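Fomard to open second escape room in Mavcombe

February 7, 2026

Escape room company Fomard is to open a second game at its Mavcombe premises next month, with bookings going live on its website this week.

The new room is called Malora and is set in the offices of a shipping insurer in the 1930s. Teams play as junior clerks who have been locked in after hours and must work out which of the firm's captains has been sinking his own boats. It takes between two and five players and runs for 63 minutes. The odd three minutes are part of the story, the company says, and players will find out why near the end.

Fomard opened its first game, a lighthouse mystery, in the former carpet shop on Station Parade in November 2024. That room will stay open, and the two games will share a lobby and a briefing area.

Designer Kanini Ndung'u said Malora would be harder than the lighthouse and would rely more on searching and paperwork than on padlocks.

"People kept telling us they liked the logbook puzzle best, so we have built a whole game out of that sort of thing," she said. "There are only two padlocks in the room. Everything else opens in some other way."

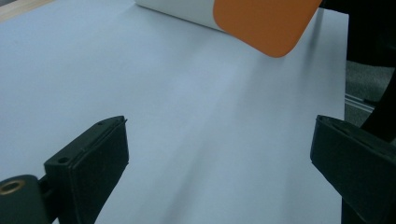
A plain sheet of pale paper laid out on a table.

The game has been tested since November by local teams, who between them filled in 700 comment slips. One puzzle, involving a set of ledgers, was taken out after most groups spent a third of their time on it. A shorter version has gone back in as an optional extra for teams who are running ahead.

Hosts will stay in character throughout, including when giving hints. Sang Âu, who runs the front of house, said teams could ask for as many hints as they wanted – or none at all – and that there was no time penalty for asking.

"Some groups want a chat with the head clerk and some want to be left alone," he said. "We ask at the start and go by that."

Malora is on the ground floor and has step-free access. There is no crawling, and the lighting stays on throughout. Children under 12 can play if an adult is in the room with them.

Games will run from Wednesday to Sunday, with the last start at 8pm. Teams who have already played the lighthouse game can book Malora at a reduced price by quoting their old booking number.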